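Budgeting for a Yard Robot: Household and Workshop Tips

Filed under: Tools, Outdoor, Planning

Most people price a yard robot by the number on the box. The box is the start of the bill. These notes cover what to put on paper before you order one, whether it's a mower, a leaf picker or an arm on wheels for light pickup work.

Set the total first

Decide what you can spend in all, then work backward. With a total of $900, keep $300 of it away from the machine. That money goes to the charging spot, the cord run, spare blades or finger pads, and a cover. If the machine you want takes the whole $900, wait a season or look at a used one.

Write the yearly costs on a separate line. Batteries fade, and most makers sell them only as a full pack. Ask the price of the pack before you buy. If the shop can't tell you, ask whether they have ever sold one.

Walk the yard with a notebook

Do this in the evening and again around noon, when the light is different. Note anything the machine will have to go around, reach under or stay away from. Write down:

Gate widths, measured at the narrowest point
Slopes, and which way they drain
Posts, poles and fence feet
Rocks and stumps in the grass
Low branches
Where the nearest covered outlet is

Draw it on graph paper. It doesn't have to be pretty. Take the drawing to the store.

Compare on the same sheet

We made one sheet with a column each for the Patesow, the Cema and the Fludgate. The rows were price, battery pack, reach, weight, noise, warranty and who does repairs. The Patesow was the cheapest to buy and had the dearest battery. The Cema had the longest reach but wouldn't fit through our side gate. We left blanks where we couldn't find an answer, and the Fludgate had the most blanks, so we dropped it.

Repairs deserve a row of their own. Mwaipopo, the small engine shop near us, will take in robots but charges a bench fee up front. Add one bench fee to your first-year budget even if the warranty looks good. Shipping a heavy machine back in its box can cost more than the repair.

Look up as well as down

Buyers check the ground and forget what is overhead. Slatted wood and heavy foliage can both get in the way of a satellite signal, and a model that steers by satellite may drift or stop beside them. If your yard has a pergola or big trees, ask for a model that also uses cameras or a buried wire.

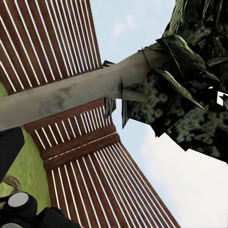
Reach is the other thing to measure from below. An arm that is long enough on paper loses some of that length when the base can't get close. Measure from where the wheels will sit, and leave 5 inches of clearance on each side of any post.

Try before you pay

Ask for a rental or a loan of up to 5 days. Run the machine at the times you would normally use it, and keep a short log of where it stops. Two stops in the same place usually mean a job for a shovel or a pruning saw, so price that too.

Keep the box, the receipt and the charger tag together in one bag. Tape the serial number inside the shed door.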